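Notas para la charla: Baterías usadas y de recambio. Lo que dice el anuncio y lo que mide el aparato
Duración prevista con preguntas: 34 minutos

Antes de empezar: comprobar que el cargador de banco está enchufado y que el multímetro tiene pila. La última vez no la tenía, en una charla sobre baterías, y tuve que aguantar la risa de la primera fila.

1. Arranque

Preguntar quién ha comprado en el último año una batería de segunda mano para el móvil, el dron, el coche teledirigido o el taladro. Esperar a que levanten la mano. Preguntar luego quién la midió al recibirla. Esperar otra vez. Suelen bajar casi todas.

Decir sin rodeos que no vengo a recomendar tiendas. Vengo con una desconfianza bastante vieja hacia los números grandes impresos en etiquetas pequeñas. Si alguien quiere salir de aquí con el nombre de un vendedor de fiar, se va a llevar un disgusto. Tengo uno que me ha salido bien hasta ahora, Mineck, y tampoco pondría la mano en el fuego por el siguiente pedido.

Contar el caso de la batería Valthorpe. Un anuncio con las palabras "alta capacidad", "ampliada" y "calidad original" en la misma línea. Original y ampliada a la vez: que alguien me lo explique. El grosor era el mismo que el de la batería de serie y el peso, un poco menor. La etiqueta prometía el doble. A mí con eso ya me bastaba para sospechar, pero la pagué para poder enseñarla hoy.

(Pasarla por las mesas. Pedir que la devuelvan.)

2. La etiqueta

Los miliamperios hora no son una opinión. Se descarga la celda a una corriente conocida, hasta una tensión de corte conocida, y se apunta lo que ha entregado. Quien publica una cifra sin decir a qué corriente ni hasta qué tensión está publicando un deseo.

Ejemplo de cuentas para la pizarra: una celda que entrega 200 mA durante una hora ha dado 200 mAh. Parece una tontería, pero lo escribo siempre, porque hay gente que lleva años comprando packs y nunca ha visto la unidad desmontada. Insistir en que la capacidad sola no dice cuánta energía hay: falta la tensión. Un pack de tres celdas en serie y una celda suelta pueden llevar los mismos miliamperios hora en la etiqueta y no almacenan lo mismo ni de lejos. Los bancos de energía juegan mucho con esto, anuncian la capacidad a la tensión de la celda y el usuario la lee como si saliera por el puerto USB.

Si preguntan por vatios hora: multiplicar la capacidad en amperios hora por la tensión nominal. Hacerlo una vez, despacio, y seguir. 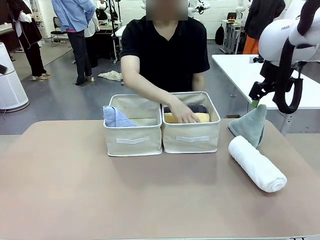 Volver a la etiqueta y hablar de la "C". El índice de descarga de las LiPo es, a mi juicio, el dato más inflado de todo el sector. Cada temporada aparece una etiqueta con una C más alta sobre un pack del mismo tamaño, el mismo peso y los mismos cables. Si los cables no han engordado, ya me contarán por dónde pasa tanta corriente. Sugerir que miren la resistencia interna, que un cargador decente da en un par de minutos y que el vendedor casi nunca escribe.

Aquí suele haber alguien que dice que sus packs vuelan de maravilla y que la C será verdad. No discutir. Preguntar con qué corriente máxima los usa. Normalmente queda muy por debajo de lo que pone en la pegatina y el pack ni se entera.

3. Segunda mano

Traducción libre de lo que se lee en los anuncios:

"Poco uso": no sabe cuántos ciclos lleva.
"Siempre guardada": guardada, sí, pero a qué carga. Una LiPo olvidada a tope en un cajón todo agosto envejece más que otra trabajando con cabeza.
"Funciona perfectamente": enciende.
"Para piezas o reparar": no enciende.
"Ligeramente abombada, no afecta": aquí se acaba la conversación. Una celda hinchada no se compra, no se pincha, no se aplana con un libro encima. Se lleva a un punto de recogida.

Decir esto último con tono serio. En el resto de la charla me permito la ironía, en este punto no.

Contar el lote de la subasta. Compré 24 celdas cilíndricas recuperadas de portátiles, según el anuncio "comprobadas". Pregunté comprobadas cómo y la respuesta fue que con el multímetro. Un multímetro da la tensión en reposo. Una celda agotada recién cargada puede enseñar una tensión preciosa y venirse abajo en cuanto le pides algo. Las medí todas con descarga completa y la mejor dio bastante menos de lo anunciado. De las peores prefiero no hablar con gente comiendo.

Preguntas que conviene hacer antes de pagar: de qué aparato sale, si el conector es el de fábrica o está soldado después, con qué tensión lleva guardada y si puede mandar una foto del cargador con la resistencia interna de cada celda. Si el vendedor se ofende, también es información.

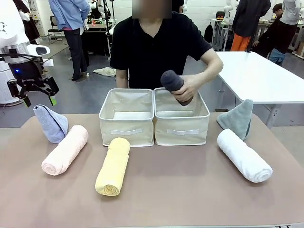 Toallas y cestas de tela.

4. El conector de balanceo

Sacar la placa de balanceo y los dos packs, el de 2S y el de 3S. No conectar nada todavía.

Repasar lo básico: un pack en serie tiene dos cables gruesos por los que pasa la corriente y un conector pequeño con un hilo más que celdas. Dos celdas, tres hilos. Tres celdas, cuatro hilos. Por ahí el cargador vigila la tensión de cada una. Quien carga sin enchufar el conector pequeño está confiando en que todas las celdas envejecen al mismo ritmo, y no lo hacen.

Sobre las placas de carga en paralelo, mi postura es antipática. Funcionan, las uso, y creo que se venden con demasiada alegría. Se conectan packs con el mismo número de celdas y con tensiones muy parecidas. Si uno está lleno y el otro medio vacío, la corriente entre ambos no pide permiso al cargador. La placa Mista que traigo lleva fusibles rearmables en las líneas de balanceo, y hace bien, pero un fusible en el hilo fino no convierte en buena idea una conexión mala.

Demostración: medir celda por celda el pack viejo con el comprobador. Leer los valores en voz alta y dejar que el público diga cuál es la celda floja. Debería ser la del centro. Si hoy se porta bien, reconocerlo y pasar al siguiente apartado, sin ponerse a buscar el defecto delante de todo el mundo.

Nota para mí: el adaptador XH va duro. Tirar del plástico, nunca de los hilos.

5. Cargadores

El cargador Du de la mesa cuesta menos que una batería buena y mide mejor que muchos anuncios. Tiene sus cosas. La pantalla se ve mal de lado, el ventilador arranca cuando le parece y el manual está traducido de una manera que obliga a leerlo con imaginación. Lo que le pido es que corte a la tensión correcta en cada celda, y eso lo comprobé con un multímetro aparte, porque del cargador tampoco me fío por principio.

Hablar de la medida de capacidad en carga. Muchos aparatos enseñan lo que ha entrado y el dueño lo apunta como capacidad. Lo que entra no es exactamente lo que sale, y si la batería no estaba vacía al empezar, el número no significa casi nada. Ejemplo real de mi libreta: un pack que marcó 481 mAh al cargarse y cuyo dueño lo daba por muerto. Había empezado a cargarlo a medias. Lo descargamos como es debido y el pack estaba cansado, pero servía.

Cargar a 1C salvo que el fabricante diga otra cosa, y cuando el fabricante dice una cifra muy alta, preguntarse a quién le conviene que la batería dure poco. Lo digo medio en broma. La otra mitad no.

Guardar a tensión de almacenamiento, entre 3,8 y 3,85 voltios por celda. El propio cargador tiene el programa y casi siempre está en el menú que nadie abre. Lugar fresco, lejos de cosas que ardan. Las bolsas ignífugas me parecen mejor que nada y peor de lo que sugiere la foto del envoltorio. No he visto dos iguales por dentro.

6. Preguntas

Dejar tiempo de verdad. La vez anterior me comí la mitad hablando de conectores. Si no arranca nadie, leer la que me llegó por escrito.

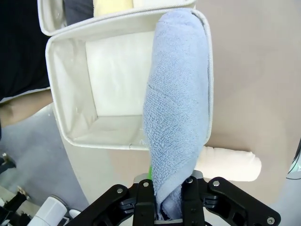 ¿Se puede recuperar una LiPo que ha bajado de tres voltios por celda?
Depende de cuánto ha bajado y cuánto tiempo ha estado así, pero yo no lo recomiendo. Engañar al cargador para que la acepte en modo níquel es un truco muy visto en vídeos, y el vídeo termina antes de que la batería haya vuelto a trabajar en serio. Si costó poco, menos razón todavía para jugársela.

Otra que sale siempre: si vale la pena cambiar la batería de un teléfono antiguo. Responder que sí, a menudo, con dos condiciones. Que la pieza nueva venga de alguien que acepte devoluciones y que se asuma que "nueva" puede querer decir fabricada hace años y almacenada desde entonces. Mirar el código de fecha cuando lo haya. Cuando lo han tapado con otra pegatina, despegarla con cuidado y mirar debajo.

Si preguntan por las baterías con funda incorporada: son cómodas, pesan, y pierden parte de la energía por el camino al convertir la tensión. Pedir la capacidad de salida por escrito. A mí todavía no me la ha dado ningún vendedor a la primera.

Si alguien defiende una marca concreta con entusiasmo, ofrecerle medir su batería al terminar. El cargador se queda encendido y la descarga tarda, así que avisar de que tendrá que esperar.

Al recoger: recuperar la Valthorpe, descargar el pack de 3S hasta almacenamiento antes de meterlo en el coche y no olvidar otra vez el adaptador XH en la regleta.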